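4.2 What to buy first

Most equipment plans for two-armed robots are written backwards. The robot is chosen, the money is spent, and only then does somebody ask whether the kitchen drawers at Luik are within its reach. We did the same in our first budget, which we have kept as a warning and do not reproduce.

The revised plan separates three kinds of cost: the robot itself, the parts that wear out, and the room it works in. Quotes for the first are easy to get and hard to compare. Gomberg prices its arms as a pair with the grippers included, while Pruketier lists the grippers, the wrist housings and the cable set on separate lines, so that its offer looks cheaper until the third page. Once both were put on the same footing, the gap was too small to decide anything.

The second kind of cost was where our estimates were worst. We had allowed for 2 spare sets of gripper fingers over the whole project. Grigaitė's repair log from the Nindstead site shows 9 sets used over a shorter period, most of them lost to drawer handles. We have adopted her figure and stopped calling it pessimistic.

The third kind, the room, is usually left out altogether, on the theory that rooms are free. A test kitchen has to be fitted, repainted and refitted, and the people who do this work expect to be paid. For this reason we moved the early trials into simulation, where a counter can be any colour and a cabinet arrives the moment it is ordered. The simulated rooms were used to settle reach, gripper opening and the view from the head before any purchase order was signed.

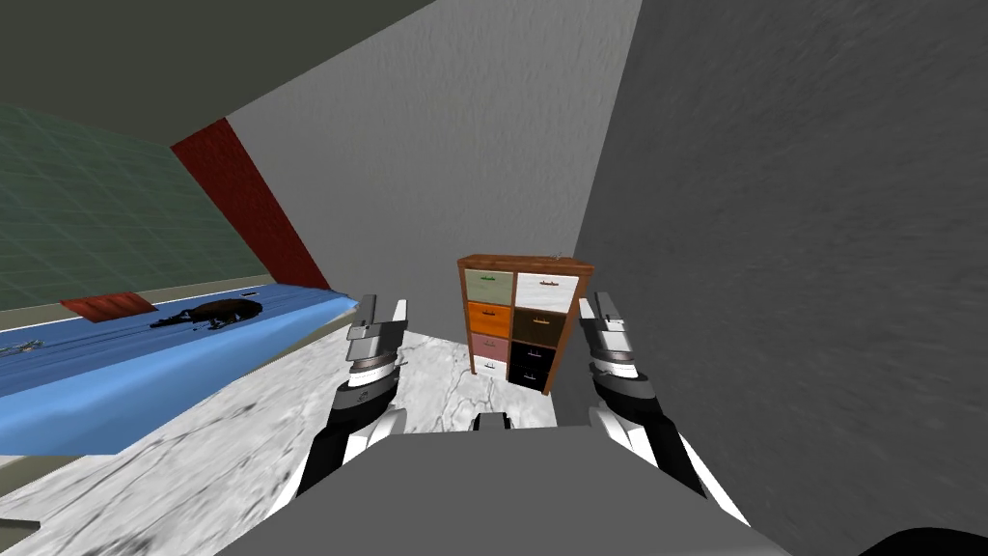
Figure 3. Head view in a simulated room with counter and drawer cabinet, both grippers open.

Simulation is not free either, though it fails more cheaply. We budgeted 1,320 hours of computing time and 400 hours of staff time for building and checking rooms. The second number caused more argument than the first, mainly among people who had never built one. Krūmiņa proposed that staff hours be charged to the equipment line, where they could be seen, and we have followed her.

The order of purchase that results is a dull one. Spare fingers and cables come first, then the arms, then the fitting of one real room. A second room is left until April, when we shall know what the first one has cost us.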